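About us

Hello and welcome to Prindholm! I'm Aurora Brandão, and if you've ever emailed us at an odd hour about a chewed rabbit, I'm almost certainly the one who wrote back. We're a small toy library for dogs. You borrow a box of toys, your dog has a lovely time with it, and when the novelty wears off you bring it back and swap it for another one.

How it started

I had a terrier called Rumska who got bored of everything. She'd adore a new toy for a couple of days and then walk straight past it as if we'd never met the thing. My cupboard under the stairs was full of perfectly good toys she wouldn't look at, and so was my neighbour Csaba Fülöp's (his was worse, he has a spaniel and no willpower in pet shops). One September we swapped a carrier bag each, just to see, and both dogs went completely silly over the other one's cast-offs. We did it again a fortnight later with two more neighbours joining in, and after that it sort of ran away with us!

These days we look after 87 boxes and there are four of us, plus whichever dogs come along. We work out of the old Grornell shop, the one with the green door and the step that everybody trips on.

Who does what

Csaba does the collections and knows every dog on his round by name, though he's a bit hazier on the owners. Shih-chieh Mak mends things. She can put a new seam in a plush elephant so neatly that I have to hunt for it, and she has strong opinions about thread. Octavio Cabrera runs the wash, which is far more of a job than it sounds – plush goes in mesh bags on a gentle cycle, ropes get a long soak and then hang up until they're dry right through to the middle. I do the emails, the bookings and the matching, and I make the tea.

What goes in a box

We try to put together toys that feel different from each other in the mouth. Every box has something soft and something to tug, and then it depends on the dog. Tell us if yours is a shredder, a carrier, a squeaker-hunter or a gentle old soul who only wants something to sleep on, and we'll pack to suit. Puppies under 17 weeks get smaller things, and please do say so when you book because we can't always tell from a name!

We use plain cardboard boxes, the sort you'd have in the loft, and a fair few dogs like the box as much as anything in it. We don't mind a bit. They come back creased and torn and we use them till they give up, then they go in the recycling and we start another.

A pink bunny and a stripy rope are the pair I'd hand to nearly any dog on a first visit, one for cuddling and one for a good pull.

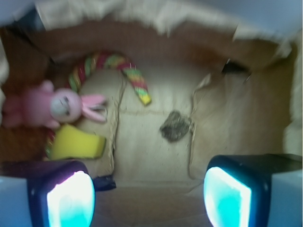
How borrowing works

It's £9 a month, and you can swap as often as you like in that time. Come to the shop, or if you live on Csaba's round he'll do it on your doorstep. You don't need to wash anything before it comes back (please don't, Octavio has his ways). If a toy gets destroyed, pop the bits in the box so we know it's gone and nothing's been swallowed. We don't charge for wear and tear.

Come and say hello

Dogs are welcome in the shop and so are people without dogs. If you've got clean toys going spare we'd love them, especially ropes – we can never have too many. Drop us a line through the contact page and I'll get back to you, usually with a biscuit in my other hand.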